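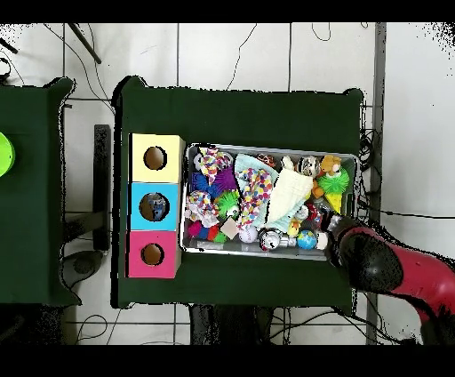 Manualidades y juego en casa

Cómo hacer tres cajas de colores para clasificar juguetes pequeños

Si en tu casa hay niños, o perros, o las dos cosas, seguro que tienes un rincón donde se van juntando pelotas de pinchos, cuerdas de colores, peluches pequeñitos y trapos que ya no se sabe muy bien de quién son. En la mía era un cajón del pasillo que no cerraba, y de tanto pelearme con él salió este juego de clasificar, que lleva una tarde de trabajo y luego da para muchísimas más.

La idea es muy sencilla: tres cajas de cartón cuadradas, cada una de un color, con un agujero redondo en la tapa, y al lado una bandeja con todos los juguetes revueltos. Se va cogiendo uno, se decide a qué caja le toca y se deja caer por el agujero. ¡El momento de soltarlo les encanta!

Lo que vas a necesitar

Tres cajas de cartón cuadradas, a poder ser iguales
Pintura amarilla, azul cielo y rosa fuerte
Un pincel ancho o un rodillo pequeño
Un cúter y un lápiz
Un cuenco para marcar el círculo
Una bandeja con borde
Una tela lisa para cubrir la mesa

Paso 1. Marcar y cortar

Pon el cuenco boca abajo en el centro de la tapa y repasa el contorno con el lápiz. Antes de cortar, busca el juguete más gordo que vayas a usar y comprueba que cabe dentro del círculo. Yo la primera vez no lo hice y tuve que ensanchar los tres agujeros después, con el cartón ya pintado, y quedaron unos bordes bastante feos. El corte lo hace siempre un adulto, despacito y en varias pasadas.

Paso 2. Pintar

Dos manos finas quedan mejor que una gorda, porque el cartón se comba si lo empapas. Por dentro no hace falta pintar nada: el marrón que asoma por el agujero queda hasta bonito, y así se distingue bien el color de fuera. Déjalas secar separadas – lo digo porque Kartini, mi cuñada, las puso a secar pegaditas y se quedaron así para siempre.

Paso 3. Preparar la mesa

Extiende la tela y alísala con la mano. A mí me gusta el verde oscuro, que hace resaltar los colores y disimula lo que haya que disimular. Coloca las cajas en fila a la izquierda, bien juntas para que no bailen, y la bandeja a la derecha. Si el niño es zurdo, prueba también al revés.
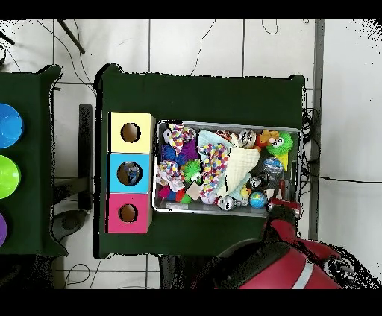
Paso 4. Llenar la bandeja

No tengas miedo de llenarla hasta arriba, que rebuscar es la mitad de la gracia. Mezcla texturas: algo con pinchos blanditos, alguna cuerda de lunares o jaspeada, un peluche (la jirafa naranja tiene mucho éxito) y una o dos telas claras dobladas por encima, para que haya que levantarlas y mirar debajo.

Paso 5. Elegir la regla

Con los más pequeños, empieza sin regla ninguna, que metan lo que quieran donde quieran. Más adelante puedes pedir las cuerdas en la amarilla, lo que pincha en la azul y los peluches en la rosa. Mi sobrino Fikri se inventó la suya, «lo que me gusta, lo que no me gusta y lo que le gusta al gato», y con esa seguimos jugando los domingos de lluvia.

Para guardarlo todo, vacía las cajas en la bandeja y tapa el montón con la misma tela de la mesa. Si alguna tapa se abre con el uso, un trocito de cinta por dentro la deja otra vez firme.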